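Nudley Laboratory – Shared Notebook, Bench 2
March 14, 2024
Subject: Gripper stall during marker and mug trials

The session was stopped after the gripper controller reported an overcurrent fault. The task was the standard Felulari sequence, in which the marker is picked up and placed in a container on the taped side of the table. 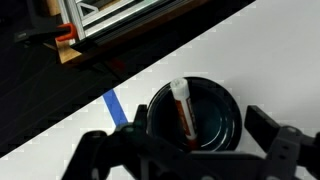
The fault code was Pretley 7, finger force out of range. The log shows the commanded width falling below the measured width for 60 control cycles before the stop was issued. The limit in the settings file is 2 cycles.

The arm held position after the stop and the brakes engaged. No person was inside the marked area.
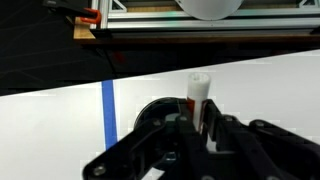 The settings file had been replaced in December with the Ofori version, which reads the limit from a different field. The old field is ignored without a warning. Every run made since then should be treated as having had no force limit – this includes the mug runs.

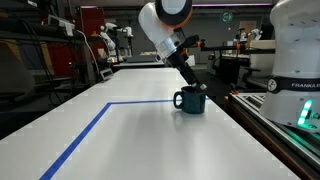

Finger pads were inspected with power off. The left pad shows slight wear at the tip and will be changed before the next session. The wrist bolts were checked and found tight. The pad counter stood at 3000 cycles.

Open question: why the controller accepts a file with an unknown field. A report has been sent to Ofori with both versions attached. 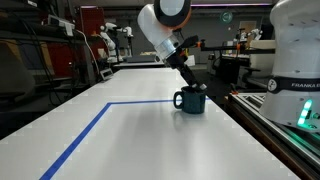 Actions
– Restore the former settings file.
– Replace both pads and reset the counter.
– Repeat the stop test at low speed before any further trials.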